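Search this site Enter keyword Go
Projects > Clornthorpe > Reading rooms > Progress reports

Clornthorpe Reading Rooms – progress report to the Tostik Fund, to end of March

Quick one this time, full accounts to follow with the year-end return.

Loans. 1,429 books out this quarter, against 1,221 last quarter. Large print still the strongest shelf. Children's picked up after the half term sessions, audio down again – discs mostly, people don't have players any more. Suggest we stop buying discs and put the money into large print. Need a yes or no from you before the next order.

Members. 661 on the books. Dzene Road branch has overtaken the main one for new joiners, which we didn't expect so soon. Forms there still on paper, so there's a backlog of typing up.

Van. Off the road for most of Febuary with the gearbox. Trudport run cancelled four times, replaced with a box drop at the chemist, which worked ok but people missed the chat. Repair came in under the quote. Back on the normal round now, Saturday mornings only until we have a second driver insured.

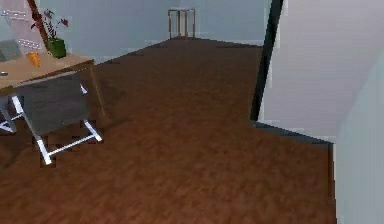 Opening hours. Trial of late opening at Dzene Road, until 7.30. Slow first fortnight, then the homework crowd found it. Would like to carry on to the summer and look again. Cost is heating and one extra shift a week.

Behind on: the catalogue. Old records and new ones still don't match up, same title showing two or three times. Local history not started at all – maps and parish magazines still boxed. Sorry, we did say spring.

Spend. Books on budget. Van over on hire, under on repairs. Staff training not touched yet, asking to carry it over to next year if thats allowed.

Next quarter: summer reading scheme, disc decision, finish typing up the Dzene Road forms, price for new shelving labels.

Comments (3)

Please don't get rid of all the audio, my mum relies on it.

Glad the van is back. Chemist was fine but the choice was poor.

Is late opening every weekday or just some? Sign on the door doesn't say.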